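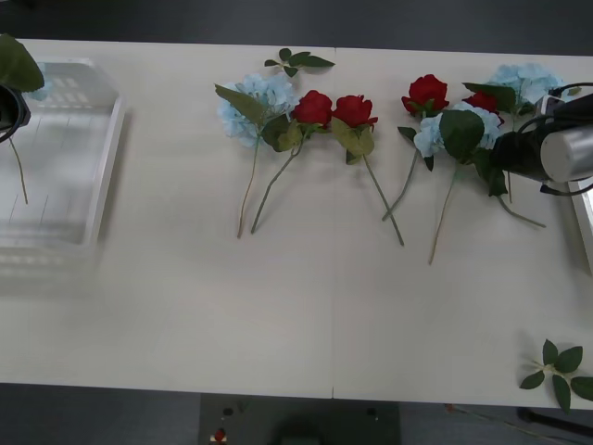
Home | Forums | Garage Help | Members | Log in

Resonator delete on the Curia wagon, worth it?
Posted by Lachlan Innes, November

I've got a Curia wagon with the 2 litre and I'm being told by everyone at my local meet that deleting the rear resonator gives it a deeper note and "frees up" power. A shop in Cliltport wants $800 to cut it out and weld in a Stitell straight section. That seems like a lot for a bit of tube. I've also read that it drones on the highway. Has anyone got numbers from before and after, on the same dyno? Not interested in what it feels like. The car is stock otherwise and I do a long commute.

Manon Tremblay
I had it done on mine and I'd be careful. It was louder, sure. Deeper I'm not convinced, it mostly got raspy over 2,000 rpm, right where the car sits in top gear. I lasted one winter and had the resonator welded back in. As for power, the shop gave me a printout with one run on it and no baseline, so make of that what you will. If somebody quotes you a gain, ask for both sheets and check that the correction setting is the same on each.

Also $800 is silly. Get a price from an ordinary muffler place and ask them to cut it so the old piece can go back in with clamps. Keep the old piece! Mine nearly went in the scrap bin. And check the noise rules where you live before you pay for anything.

Haiyan Wei
do it mate, sounds mad. mine picked up heaps of power, you can tell straight away. get the Zhong tip as well

Ruoxi Song
Haiyan, what did it make before? Lachlan asked for numbers.

I don't have a dyno sheet either, but I did time mine over the same stretch of road, 11 runs each way, and couldn't separate the two setups. Hardly lab work. On a stock engine I'd spend the money on tires.

Contact us | Copyright Garage Help | Back to top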